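Clarna Diner Notes — README

So this is my pile of restaurant notes, cleaned up enough that other people can use it. Each row is one thing somebody ordered at one sitting, with what it cost and what we thought of it. There are 2597 rows right now and I keep adding to them, usually on a Tuesday because that's when I pay for lunch out.

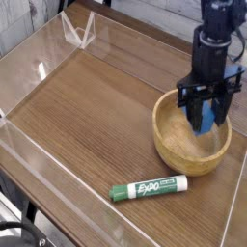 I started writing these down on the backs of receipts, and then the receipts faded (thermal paper, never again!), so I moved the whole thing into a spreadsheet I called Clarna and the name stuck. Soledad Rosales joined in after she read my notes on a plate of hash browns and disagreed with every word. Her rows are the ones with good spelling.

What's in the folder

meals.csv — the main file, one row per dish
places.csv — one row per restaurant, with the neighborhood and whether they take cards
changes.txt — what I fixed and when, month only

The columns in meals.csv

place: the name on the sign, or as close as I could get
dish: what the menu called it, typos and all
meal: breakfast, lunch, dinner or snack. Pie at 4 in the afternoon is a snack. Soledad says pie is lunch, and you'll find rows where she got her way.
price: in dollars, before tax and tip
wait: minutes from ordering to eating, by whoever had a watch on
score: 0 to 10, halves allowed
who: initials of the person who ate it
notes: free text, sometimes one word, sometimes a whole rant about toast

A few things to know before you average anything

The scores are not fair across people. Shaohua Ding gives almost everything a seven, and when he gives an eight you should get in the car. I'm harder on eggs than I should be. If you want to compare places, do it within one person's rows first and then see if the others agree.

Sangkhawat is way overrepresented. It's a Thai place close to my house, the noodle soup is wonderful, and I go there when I'm tired, so the notes get short and the scores stay high. Pridance has the opposite problem — it only has 2 rows, both mine, both from the same grumpy dinner where they brought the fries after the check. Please don't quote that one as a verdict on the kitchen.

Skeltonia changed owners in July and kept the sign. I left the old rows under the same name and put "new owners" in the notes for everything since. The pancakes got thinner, the coffee got a lot better.

Blank scores mean we forgot. Blank prices mean somebody else paid and it felt rude to ask.

Using it

Go ahead and use it for whatever you like, class projects included. I'd love a mention, and I'd love it even more if you told me what you found. Prices get old fast, so please check the menu before you send your mother anywhere on my say-so.

Adding your own rows

Send me a file with the same columns in the same order. Leave my initials and Soledad's alone and pick your own. Keep servers' names out of the notes, even the nice ones. I read every row before it goes in, mostly because I'm nosy about what people had for breakfast.

Still to do: split the combo plates into separate dishes, and settle on one spelling of omelet.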